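Tiltuseo 3 on a shiny floor: four months with a calibration and perception package

I look after the software on a mobile arm that moves blue bins and their contents between steel carts and tables. The arm was already working when I took it over, after a fashion. It had hand-tuned camera offsets, a detector somebody had trained in a hurry, and a folder of scripts that had to be run in the right order. I bought Tiltuseo 3 to replace all of that. This is what I found.

What it does

Tiltuseo takes in pictures from several cameras, works out where each one sits relative to the arm, and keeps a shared map of surfaces and objects that the planner can ask questions of. You need at least two cameras. We run one on the wrist and two that stay put. It comes with its own viewer, a recorder and a plug-in for the Narside planner, which we already had. If you use a different planner you will be writing your own connector. The interface is documented well enough for that, but set aside a week.

The licence is 1,517 pounds per arm for the first year and 749 a year after that. Support is included. The cheaper tier leaves out the wrist camera module, so for our sort of work it isn't worth looking at.

Setting up

Installation took a morning. The installer wants a clean machine and says so only in the release notes, so I lost an hour to an old driver. After that the calibration routine was painless. You fix the target board down, the arm goes through a set of poses, and you get a report with an error figure for each camera. Ours passed at the second attempt. The first failed because I had left the wrist camera on automatic exposure.

With our old tool, Dralonis, the same job needed someone to move the board by hand between poses and press a key each time. Dralonis is free and I don't want to be unfair to it. It gave us usable numbers for two years.

Perception

Our site is unkind to cameras. The floor is glossy grey epoxy, the carts and tables are stainless steel, and the lights are overhead. Anything that estimates depth from matching features will find plenty of false ones in a polished shelf.
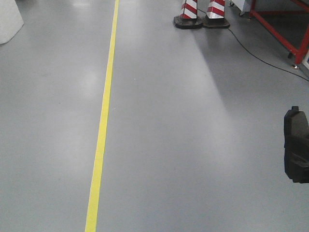
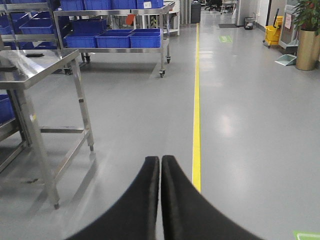
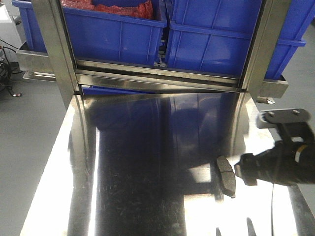
First picture: floor and yellow line from a fixed camera. Second: the wrist view, with carts and bins. Third: gripper over the steel, blue crates behind.

The steel is where Tiltuseo earned its money. There is a setting called mirror check which compares what the wrist camera sees with what the fixed cameras see, and throws out any surface that doesn't stay in one place as the wrist moves. The dark blue bands that a crate throws onto a polished top used to come through as solid objects below the shelf, and the planner would then refuse to go near them. With mirror check on, most of these are gone. Leave it on even though it slows the map update. I tried it off for an afternoon and the planner was back to taking long detours round things that weren't there.

Blue bins are found reliably, including bins side by side with their rims nearly touching. Dralonis tended to merge those into one long box. Bins that are only part in view get a partial outline and a lower score, and the planner plug-in treats them as obstacles until it has a better look. I think that is the right default.

Contents are weaker. Crinkled red plastic in an open crate gives a lumpy surface that changes shape from one update to the next, and the suggested grasp point wanders with it. I ended up averaging over several updates before accepting a grasp. There is a box in the settings that claims to do this, but it only smooths the picture in the viewer. The manual should say so.

Floor markings work well. You can tag a painted line as a boundary and the base will respect it. Glare on the floor breaks the line up in the raw mask, but the fitting step joins the pieces and I have not yet seen it jump sideways. Thin black cables on the floor are another matter. The detector picks them up close to the wrist camera and loses them further off, so I have drawn a keep-out zone by hand wherever we have them.

One more thing on the wrist view. The gripper fingers fill a good part of the bottom of it, and you must mask them or they appear in the map as an object that follows you about. The masking tool lets you paint over them in the viewer, but it saves a single mask, and our fingers open and close. I made one mask for open and one for closed and swap them from a script. Support told me that masks tied to finger position are planned. No date was given.

The viewer and recorder

The viewer is good. All the cameras sit on one timeline, and you can stop at any moment and see what the map contained at that point. Most of my debugging now happens there at my desk instead of beside the arm. The recorder writes large files and has no automatic clean-up, and it filled our disk on a Saturday in January when I had left it going.

The script editor built into the viewer is poor. It has no undo beyond 10 steps and I have stopped using it.

Speed

On our machine the map refreshes fast enough for picking and placing at the speeds we use. It would not be fast enough for anything moving on a belt. The makers don't claim otherwise. Bansal sell a package aimed at belts and I would look there first if that is your job.

Would I buy it again

Yes, for fixed furniture and shiny surfaces. The calibration and the mirror check are worth the first year's price to us. If your bins are matt, your tables are wood and you only have one camera, stay with Dralonis and keep the money.

Good: calibration, mirror check, bin outlines, timeline viewer.
Bad: single mask, misleading smoothing option, thin cables, recorder has no clean-up.

Version tested: 3, with the Narside plug-in.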